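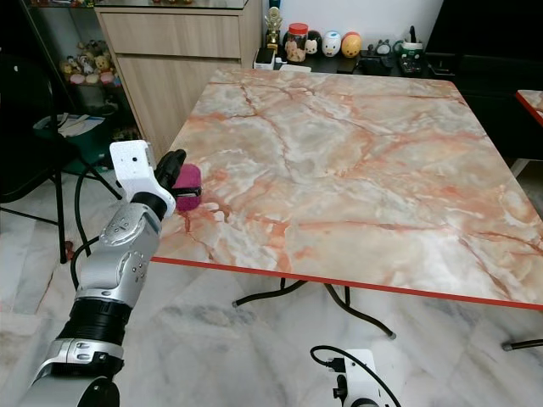
Is the Starkamov open day worth it for someone with no robot background? I'm thinking of the April one, and entry is 4 pounds. A friend came back talking about an arm holding a pink spongy thing over a marble-patterned table – is it all like that, or do they explain how it's programmed?
Lucrezia Pellegrini

They explain it if you ask. Go early, as the talk only has 40 seats and ours was full.
parnex_fan
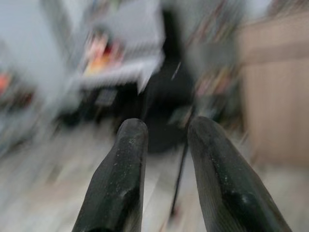 The talk covers grip force and speed, then you can put questions to the staff. I learnt more from the second part. Wear flat shoes – there is a lot of standing.
Rasano122

Parking is bad.
bråten400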